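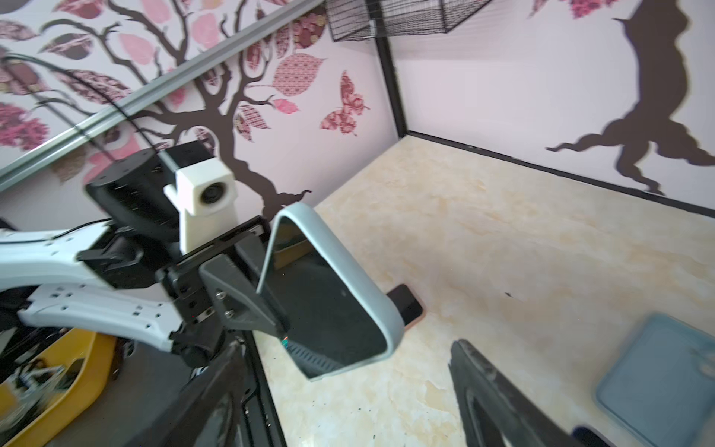
Re: [driltlow-users] Gripper lets go halfway through a move

Hi all,

Spyros Papadopoulos wrote:
> Mine did the same in March. Before you swap the motor,
> watch the current while it's holding something flat, like
> a phone. If it drops to nothing for a moment, suspect
> the cable. Which firmware are you on?

Thanks Spyros, you were spot on (and I'd already got a new motor in my basket, so that's money saved!). I'm on the Damov build, log level 3. I ran the phone-to-tray job over and over with logging on, and at cycle 2,897 the current fell flat, the fingers went slack and down went the phone. Corner first, of course. The screen survived, my nerves less so.

I unplugged everything and wiggled the cable by hand near the wrist, and yes, it cuts out when it's bent hard one way. The Pluvemine notes say to check it every 2,000 cycles, which I never did, oops.

What bothers me more is that the arm just carried on with its move, no error, nothing. Surely losing the gripper should stop the lot? Has anyone got a stop on lost current working? I'd love to see your settings before I run it again.

Cheers,
Lã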